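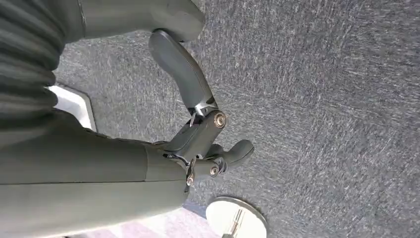 Grirnero hand project: questions people keep asking

What is Grirnero, in one breath?
It's a method for teaching a robot hand to pick things up off the floor using only a small camera near the wrist. No overhead camera, no map of the room. I've been working on it since November and my inbox has filled up, so I'm putting the answers in one place.

Why the floor? Everyone else does tables.
Because stuff ends up on the floor! Carpet is a pain, too. The fingers can drag on it, the pattern confuses depth estimates, and flat things sink in a little so there's hardly an edge to grab. I wanted a method that had to deal with all of that from the start.

How does the learning part work?
We steer the hand by hand (sorry) through a bunch of pickups and record the wrist view along with the finger positions. The Plavulov model then learns to predict the next short stretch of motion from the last few pictures. We collected 416 demonstrations and kept 275 of them. The ones we dropped were mostly me bumping the carpet and then fixing it halfway through, and training on those made the hand bump the carpet on purpose.

Doesn't the hand block its own view?
Yep, a lot. The palm and fingers can fill half the picture. I used to mask them out and feed the model only the floor, and it got worse – it seems to need to see its fingers next to the thing it's reaching for. So now we leave them in.

What's the Ateş step I saw in your notes?
A pause right before contact. The hand stops, takes a fresh look, and the model gets one chance to correct the approach before the fingers close. We ran 20 trials on flat objects without it and 20 with it. Without the pause we got seven good grasps, with it we got 15. Small test, I know. I'd like to run a lot more before I brag.

How slow is it?
Slow. A full pickup takes 37 seconds, and the pause is a good chunk of that.

Will it work on my robot?
Maybe, if your camera sits close to the wrist and sees the fingertips. We moved ours a little once and everything fell apart until we retrained. Bondano, our calibration script, will at least tell you if your view is too far off from ours.

Can I have the data?
The kept demos, yes, once I clean up the file names. Some of them are embarrassing.

What still fails?
Thin cables, anything see-through, and coins. Shaggy rugs – haven't even tried.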